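Torkance: paid testers wanted for the bag-packing study
Posted 2 December 2020

We have two robot arms, one plastic bag and a problem. The arms are supposed to pack toy groceries. In August they began pulling on the same bag in different directions, each apparently convinced it was in charge, and a gripper finger snapped. It landed outside the booth, next to somebody's lunch. The Gresden site has been a good deal more careful ever since.

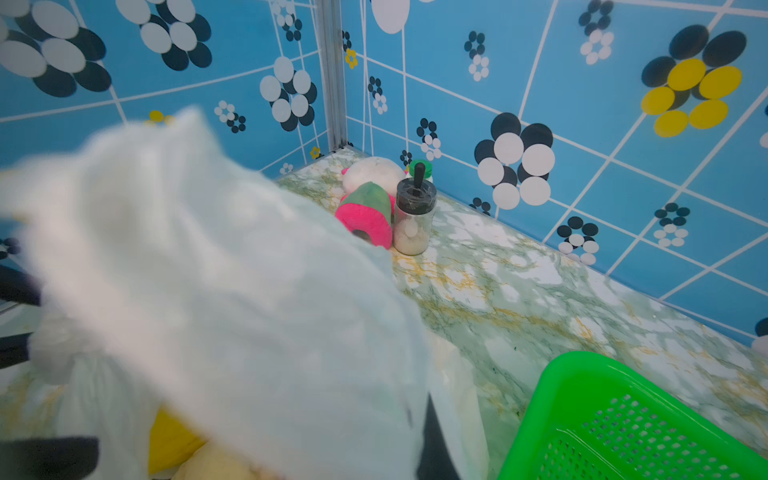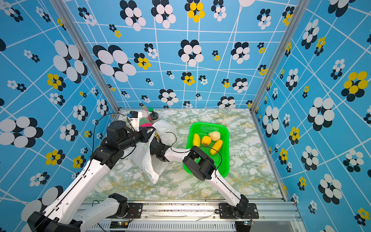
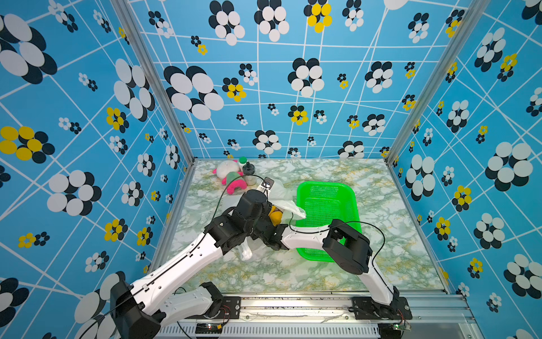

Same blue wallpaper in all three. You will get used to it.

What went wrong

The Santoso controller lost its force reading and kept pulling. The stop button worked perfectly, once a person got to it. We logged 98 bag faults before the break and read too few of them, a matter on which management has since been very clear.

What you would do

Run the arms by remote control through 400 packing attempts, spread over 12 sessions. Press stop when you don't like what you see. Write down every snag, tear and tug-of-war in plain words ("it got weird" has been tried and sent back). Keep your hands out of the booth while the power is on, including when a toy is just sitting there looking easy to grab.

Who we want

Eight people, 18 or over, with steady hands and a low opinion of machines. No robot experience needed. If you have used the Clornik hand controls before, say so, and be ready to unlearn some of it.

Pay and practical stuff

Paid per session, including any session we cut short. Safety glasses provided. Lunch is not provided, and is now eaten down the hall.

To apply, send a short note to the Torkance front desk, Gresden, with the times you're free and one example of a thing you broke and reported.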